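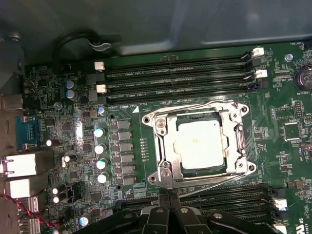

Kumudini Wickramasinghe's objection to our first draft was that any workshop hand already knows reseating works, and that a paper asking whether it does would be read by people who have never had a dead machine on the bench. "You take the memory out, you put it back, it starts. What more do you want?" We want a good deal more, and the rest of this section sets out why.

Figure 2. Processor socket with its retention bracket and load levers. The memory slots above it are empty, with the latches at their right-hand ends open.

4.2 Reseating as a repair

The claim under test is a simple one. A desktop machine that fails to start, or that starts and then reports less memory than it should, is said to be cured in most cases by taking out the memory modules and pressing them back in. A stronger form of the claim extends the cure to the processor: lift the lever, take the chip out, look at it, put it back. The Lindqvist checklist, which many small refurbishers have copied with few changes, places the first step before any other test and the second straight after it.

Our difficulty is with what gets counted as a success. The Olcombe workshop records cover 2,370 machines, of which 234 were entered as "fixed by reseat". That looks like a strong result until one reads the entries. In a fair number of them the technician also unplugged the power lead, cleared the stored settings or blew dust out of the slots, all before the machine was next switched on. Any of these might have done the job. The log sheet has a single box for the outcome and no room for the order of work, so the credit goes to whatever the technician believed in.

The parts themselves give some grounds for belief. A memory slot is a long row of fine contacts, and the module is held down by a latch at each end. If one end sits slightly high, part of that row may meet badly while the rest meets well, and the fault that follows can come and go. We accept this. Where a latch was found open on arrival, closing it is a real repair and we have no quarrel with calling it one. The Olcombe sheets do not say how often that was so.

The case for the processor is much weaker. The socket of the kind shown in Figure 2 presses the chip down under a steel frame, and the levers hold that pressure for as long as they stay closed. It is hard to see how a chip under such a load works itself loose on an office floor. It can be badly fitted in the first place, and a van journey with a heavy cooler may do harm of other kinds, but these are separate faults and deserve separate names. Opening the socket also carries a risk of its own, which the checklist passes over in a single line. The contacts are small, they bend easily, and the paste between chip and cooler has to be cleaned off and put on again.

Winico's trial is often quoted against this view. We have read it with care and are not persuaded. Over 18 months the firm opened the socket on every machine that would not start, and it reports that a third were running by the end of the visit. There was no comparison group. Machines whose memory alone had been reseated were left out, on the grounds that they were "already solved", and boards damaged during the work were entered under a different heading - parts loss. Had these been put back into the total, the result might have been a good deal less cheerful.

Fallier took a plainer approach and simply left one batch of faulty machines unplugged overnight, untouched, before trying them again in the morning. Several started. The report treats this as a nuisance and drops those machines from its tables. We think it is the most useful thing in the report, and it is the reason our own test, described in section 4.3, includes a group in which the case is opened, left for the same length of time and closed again with nothing moved.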